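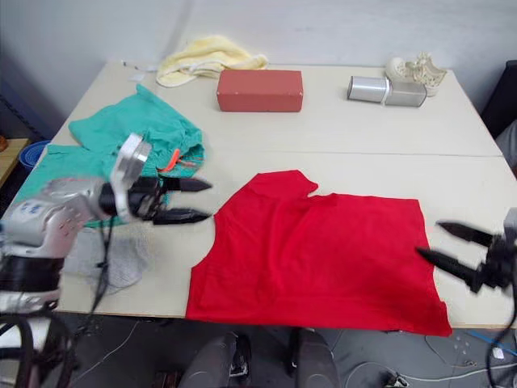 Fig. 4. Shirt flat between the two grippers, fingers open.

4.2 First fold, Cadora two-arm kit

1. Push both tabletops together. Small seam is fine, a step is not.
2. Lay one T-shirt flat on the near half, collar to the back. Wrinkles ok, bunched sleeves not.
3. Open both grippers, fingers pointing in at the shirt.
4. Check the cable under each wrist. Must hang free, no loops round the arm.
5. Pick FOLD on the tablet, then START. Hands off the table untill the light goes green.

Note: other laundry can stay on the table, just not on top of the shirt.

CAUTION: fingers are pointed. Keep clear while the arms are live.

Error 37 = lost grip. Press STOP, re-lay shirt, go from step 2. Still there after 2 tries, ring Zineb Benkirane at the Ikville desk, not Saturday.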